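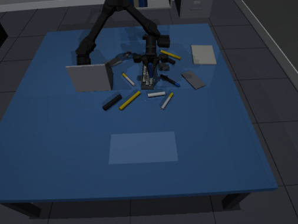
The Arm Will Take It From Here

At Bickerstaff, the school and office supplier, the sorting arm has a rehearsal space. It exists on a screen: a blue table, a tray, a litter of markers, a filing cabinet and a shelf of blue binders in the back as if someone might come in and do some filing. The arm practices there all night. By day the people on the returns floor do the same job with their hands, and have been told not to worry.

I went in October to see what they weren't supposed to worry about.

Returns is the part of the business customers never think of. A school district orders too much and sends the surplus back in mixed cartons, with the markers, pads and tablets all in together. Someone has to take it apart, decide what can be sold again and put it in the right tray. Wilson Huaranga has done this for most of his working life. He can tell by the weight of a marker whether it has been left uncapped over a summer. I asked whether the arm could do that. He shrugged and handed me two black ones. I couldn't tell either.

The system is called Pusel and comes from a company named Gistiden, whose sales deck promises to "free your team for higher-value tasks." I asked three managers what the higher-value tasks were. One said quality. One said exceptions. The third said he would get back to me, and he has not.

The simulated version is easy to like. Nearly every object lies flat on a clean surface with space to get fingers around it. The markers point every which way, which I was told is deliberate, and a paler patch near the front of the table is kept clear. Gistiden's engineers shuffle the layout and run it again. They are proud of the shuffling. But the cartons on Huaranga's bench have juice in them. They have packing tape stuck to packing tape, and once, he says, a sandwich. I have seen a lot of demonstrations of machines doing tidy work, and I've learned to ask who did the tidying.

On the floor, the tidying is done by people. Bickerstaff has two real arms at the end of the line, and before a carton reaches them it goes past a new station called pre-sort. Pre-sort means opening the carton, throwing out the trash and spreading the rest so nothing overlaps. It used to be the first half minute of a sorter's job. Now it is the whole job, for a full shift, at a pace set by the machine downstream. It also sits one pay grade lower. The company says this reflects the reduced decision-making involved.

The numbers are in dispute, as they usually are. Management showed me a chart in which one arm cleared 594 items on a Thursday shift, against 427 for a person at a regular bench. The chart left out the two workers feeding the arm. It also left out the items the arm dropped or gave up on, which go into a gray bin that Huaranga empties after lunch. He doesn't mind the bin. It's the only part of the day, he says, when he gets to look at something and make up his mind about it.

To be fair to the machines, the old job was hard on people. Wrists went first, then shoulders. A woman who moved over to pre-sort told me she sleeps better now that she no longer twists to reach the top trays. She also said she is bored in a way she had not been before, and that she has started counting ceiling panels. Both things seemed true to her and she didn't try to square them.

Grastero, a competitor across the state, put in the same system a year earlier. Bickerstaff's managers mention it often as proof that no one gets laid off. I called. No one had been laid off. People had left, and their jobs had not been posted.

Huaranga has been asked to help with the next round of training, which means telling the engineers what goes wrong. He has a list. It runs to several pages, in pencil, and the sandwich is on it. He is not being paid extra for the list, and when I asked whether he planned to hand it over he said he was still thinking about that.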